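Learning to Iron at My Age

September 22, 2022

My grandmother ironed pillowcases. My mother ironed shirts. I own an iron the way other people own a canoe. It came with me through two moves and has been switched on, by my count, for weddings.

Then in July my cousin Jamie Ashworth asked me to read something at a christening in Parnham, and I took out the one linen jacket I have, which looked like it had been stored in a fist. The dry cleaner on our street had closed for the summer. So I got out the iron, and a towel, and went to work on the kitchen counter.

I will spare you most of it. The left sleeve came out with a crease running down the front and another down the back, like a map of a disputed border. I tried to press the second crease out and made a third. At some point I looked up the proper order for a jacket and learned that I should have begun with the lining, at which stage I was 83 minutes in and had to leave for the train.

The reading went fine. An aunt told me I looked "comfortable."

Since then I have been practicing, mostly on things that can't be ruined. Cotton forgives nearly anything if you catch it damp. Linen wants it damper than you think and holds a grudge. Wool wants a cloth between it and the iron. Fleece you leave alone, and I have come around to seeing this as the best quality a fabric can have.

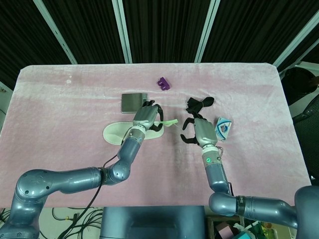 Pink fleece, a few gentle wrinkles, and no plans to do anything about them.

The other thing I've learned is that the board matters more than the iron. Mine is the narrow kind that shrieks when you open it and has two heights, one for children and one for giants. I put a folded blanket under the cover and it improved right away — the board, I mean, and possibly my mood.

I still haven't ironed a pillowcase. I did do a tea towel last night while waiting for the pasta water, and hung it on the oven door, and then dried a pan with it. The jacket is back in the closet, on a proper wooden hanger this time. Collars are next, once I find the spray bottle.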